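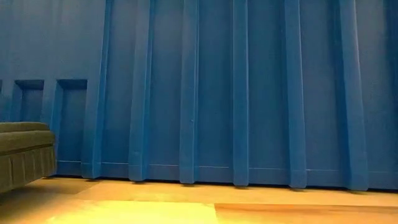

The pitch for the big plastic bin has not changed in years. Buy one, put everything in it, and the floor comes back. I have bought the bin on those terms more than once, and each time the floor came back for a week or so, after which I owned the same mess and a bin.

So when Mei Crenshaw invited me to a Sunday morning session on what she calls "one-bin sorting," I went along in a poor mood. Crenshaw has run a small home organizing business called Pemard out of Tillman since her last job ended, and she is a believer. Her clients pay $120 for a first visit and most of that visit is spent emptying a bin onto a table and putting things back into it.

Her argument is that people go wrong at the buying stage. They walk into a store, see a wall of containers, and come home with a matching set of small ones with lids. The small ones fill up, the lids crack, and the contents end up on a chair. A single large open bin, she says, is harder to lie to. You can see what is in it from across the room.

That is true as far as it goes. You can see the top layer from across the room. What sits under the top layer is another matter, and I put this to her.

"Then it's too full," she said. Her rule is that a bin for soft and small things should never be filled past the point where you can reach the bottom with your sleeve pushed up to the elbow. Socks, rolled shirts, rags, winter gloves, all of it goes in loose. She is firmly against folding anything smaller than a pillowcase.

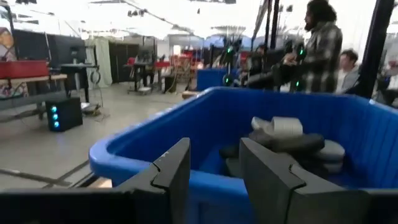
Grays and off-whites share the floor of a blue bin, with plenty of room to spare.

I will give her the rolling. A rolled piece of cloth can be pulled out of a pile without wrecking the rest of it, and a folded one can't. I will also give her the color. She likes a strong blue for the bin and dull colors for what goes in it, on the grounds that a gray sock on blue plastic gets found and a gray sock in a gray basket gets lost until spring. I tried this at home with two bins, a blue one and an old beige one, and the blue one was easier to dig through in bad light. Black socks made no difference either way.

The ribs down the sides are a harder sell. Catalogs make a lot of them. The Nedano range, which Crenshaw uses, calls them "strength columns," and the Vultent people have a longer name that I refuse to type. Ribs do stiffen a tall wall - an unribbed bin will bow out if you load it with books. But few of us are storing books in these things, and every groove on the inside is a place for lint to settle. Wiping mine took an old toothbrush and most of a radio program.

Then there is the matter of the pile itself. Crenshaw's before-and-after talk leans on a client who took 243 items out of a hall closet and put fewer than half of them back. I asked what happened to the rest. Some were given away, some thrown out, and some, she admitted, went into another bin in the garage.

That is the part of the method I can't get past. A bin makes it very easy to put off a decision. Toss the odd glove in, tell yourself the other one will turn up, and by November you have a layer of single gloves and no idea which child they fit.

Still, I kept the blue one. It stands on the bench by the back door, and it holds the cleaning rags, rolled, to the depth of my elbow. The beige one went out to the garage, where I put the folding chairs' missing feet in it, and a hose nozzle.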